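So I'd been stuck on level 50 of Motari for so long that my thumbs had opinions about it. It's the one with the flooded station, if you played it – and if you didn't, wow, go and borrow it! I had 8 lives left, my cousin's save file said 376 coins, and I was not going to bed until I beat the Okska boss.

I got down to 2 lives. Then the music changed (it never does that!) and a door opened behind the ticket booth.

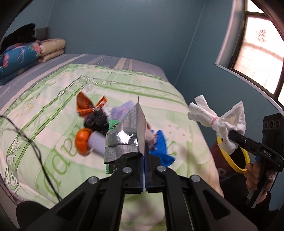 2 min read

I walked my little guy through. There was a whole town in there, lamps and everything, and a sign saying WELCOME BACK. I'd never been there in my life, but I waved at the screen anyway.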